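Inicio | Servicios | Equipamiento | Reseñas | Convocatorias | Contacto

Reseña de equipamiento: pinza Corketti de dos dedos con bastidor y superficie tapizada

Compartido 26 veces · 4 comentarios

La Unidad de Automatización Textil ha concluido la evaluación de la pinza Corketti, adquirida con cargo al presupuesto ordinario del servicio de lavandería deportiva. El presente texto se dirige a los responsables de compras de otros centros que prevean una inversión semejante en el próximo ejercicio. La evaluación técnica correspondió a Ladan Nazari y la revisión económica a Erasto Barasa.

Precio y partidas

La pinza se facturó a 900 euros. El bastidor de perfiles metálicos y la superficie de trabajo, suministrados por Zillby, supusieron otros 600 euros. Ambas partidas figuraban en la oferta inicial. No figuraban, en cambio, los dedos de repuesto, que se venden por pares a 100 euros y que aconsejamos incluir desde el primer pedido: el plazo de entrega de los recambios es superior al de la propia pinza, y una parada por este motivo resulta difícil de justificar ante la dirección.

El catálogo de Bhardwaj ofrece un conjunto equivalente con mesa rígida. Fue descartado en la fase de comparación por carecer de superficie tapizada, requisito que el pliego exigía de forma expresa. La propuesta de Grorance cumplía todos los requisitos, pero vinculaba la compra a un contrato de mantenimiento de varios años que el servicio no estaba en condiciones de suscribir.

Montaje

El montaje ocupó una mañana a dos técnicos. Los soportes de los montantes admiten cierto ajuste gracias a sus orificios alargados, detalle que se agradece cuando el local no está perfectamente nivelado. Las instrucciones se entregan únicamente en inglés y omiten el par de apriete de los tornillos. Zillby facilitó el dato por correo electrónico al día siguiente.

Comportamiento con prendas

El uso previsto es la separación y el extendido de equipaciones deportivas antes del plegado. Los dedos, anchos en la base y de punta redondeada, no produjeron enganches en los tejidos calados durante el periodo de prueba, que abarcó 26 equipaciones completas. Las camisetas se toman bien por el dobladillo. Los pantalones cortos plantean mayor dificultad: cuando la prenda queda amontonada, la cinturilla elástica frunce la tela y la pinza tiende a coger dos capas a la vez. Zohreh Shirazi, responsable de turno, ha solicitado que se ensaye una apertura menor para este caso, y la prueba queda pendiente para septiembre.

La superficie tapizada merece una valoración favorable. Permite apoyar los dedos sin golpe y ofrece un fondo gris uniforme, útil para distinguir las prendas de color vivo. Como inconveniente, el tejido retiene pelusa y exige un aspirado al final de cada turno. La funda no es desmontable, aspecto que debería corregirse en un producto destinado a una lavandería.

Recomendaciones para la planificación

Se recomienda reservar una partida propia para formación, que en nuestro caso hubo de financiarse con remanentes. Kourosh Hosseinzadeh ha elaborado una hoja de cálculo de costes que se remitirá a los centros que la soliciten. Conviene asimismo pedir por escrito las condiciones de garantía de los dedos, pues la oferta los clasifica como consumible en una página y como componente en otra.

Valoración global: adecuada para servicios de volumen medio. No se aconseja todavía para líneas con predominio de prendas elásticas.

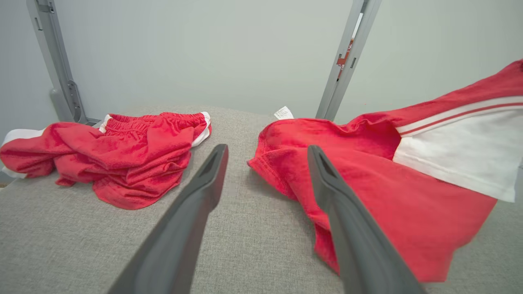

La unidad mantendrá el equipo en servicio durante el resto del ejercicio y actualizará esta valoración cuando se disponga de los resultados con la apertura reducida.

Contacto: Unidad de Automatización Textil, a la atención de Elaheh Taheri | Todos los derechos reservados | Volver arriba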